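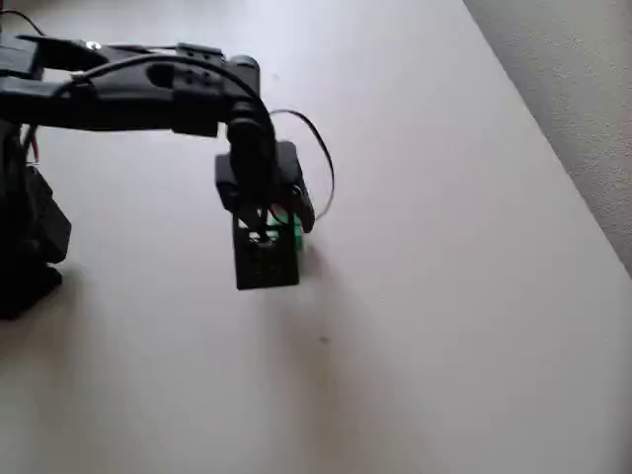 Figure 2. Arm over the bench, gripper low.

16. Starting the shift with the Olovix arm

1. Clear the bench and check the cables by hand.
2. Tell your bench partner before you press Start.
3. Let the arm do the lifting. Your work is now sorting and checking.

Note: Hand counts are no longer needed - the log keeps them.

Caution: Keep fingers away from the gripper, also when it is closed.

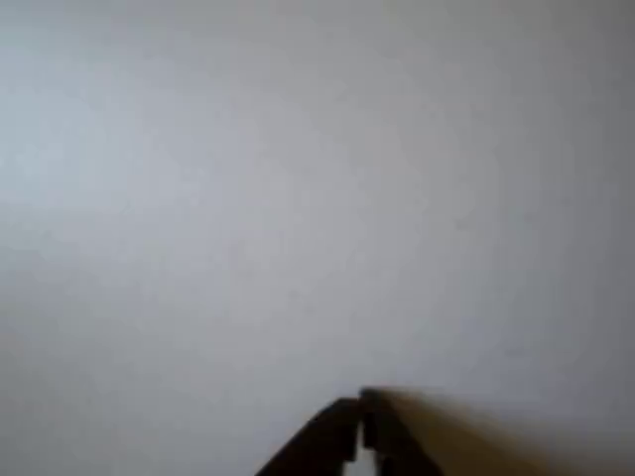

Who do I call if the arm stops during my shift?
Call Jytte Ravn on extension 59, and continue the sorting by hand until she comes.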